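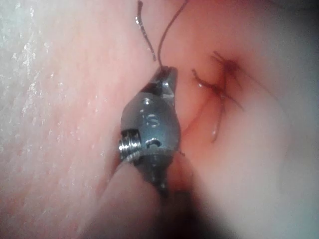 Forums > Theatre & Sterile Services > Staff Room > Two years with the robot, who does what now?

skala_scrub
We've had the surgical robot at Brorkberg for two years and I still get asked at barbecues whether it's taken my job. It has not. It has taken my elbow room. I used to stand next to the surgeon and pass things. Now I stand next to four draped arms while the surgeon sits in the corner with his shoes off, and I hear about his needs through a speaker. On the plus side I can see everything. On the big monitor a suture knot is the size of a dinner plate, with its tails going every which way, and there's a letter S on the instrument that I could read from the car park. Some days that S is the most familiar face in the room. Anyway, what has changed for the rest of you? Management wants "staff reflections" and mine are mostly about my feet.

Pramila P
Sterile services here, so I'm the one who meets those instruments after you've finished admiring them. Our old trays had a rhythm. The robotic ones have flush ports, a separate rack and a laminated chart from Domier that contradicts the other laminated chart from Domier. We got 2 extra washers and no extra people. The work didn't disappear, it went down one floor in the lift.

oldurban
Bit gloomy. I assisted on open cases for most of my working life and my back is a map of them. A surgeon who can sit down is a nicer surgeon by three in the afternoon. I'll take the speaker.

skala_scrub
Nicer to whom? He can't see my face any more. I used to be able to end an argument with one eyebrow.

oldurban
Perhaps that's why he's nicer.

K. Kollar
Registrar, so here's the complaint from the other side. In an open case I'd be handed the needle holder sooner or later just because I was standing there. With the console somebody has to get up and give you the chair, and people get very attached to a chair. I logged 158 robotic cases as bedside assistant before I tied a knot that counted. I'm excellent at swapping instruments. I could do it for a circus.

Adebayo O
Doesn't your place have the second console?

K. Kollar
It does. It has a jacket on it.

Pramila P
@oldurban I'm not against the thing. I'm against being told it "frees up staff time" by someone who hasn't watched my crew brush out a wrist joint with a brush thinner than a bootlace. Whose time? Free to do what?

Adebayo O
Theatre manager, please don't throw anything. We did 468 lists last year and the honest answer on time is that the operating got a bit shorter and the setup ate it. What changed was the talking. Everyone has to say things out loud now, "instrument out", "clear", "moving", and the new nurses pick up what's going on faster than they used to when it was all grunts and held-out hands. I didn't expect that and it wasn't in the brochure.

skala_scrub
I'll give you the talking. I had years of knowing what he wanted before he asked, though, and that's not worth much when the thing he wants is already clipped to arm three. It was a skill. I was quite vain about it.

Hedvika K
Still use it every time we convert to open. Last March the juniors stood there like fence posts and it was us old ones who had the tray ready. Put that in your reflections.

skala_scrub
Done. It's going in above the bit about my feet.

Pramila P
Can you put my charts in as well? Either one.

Contact the moderators | © Amelari Forums | Back to top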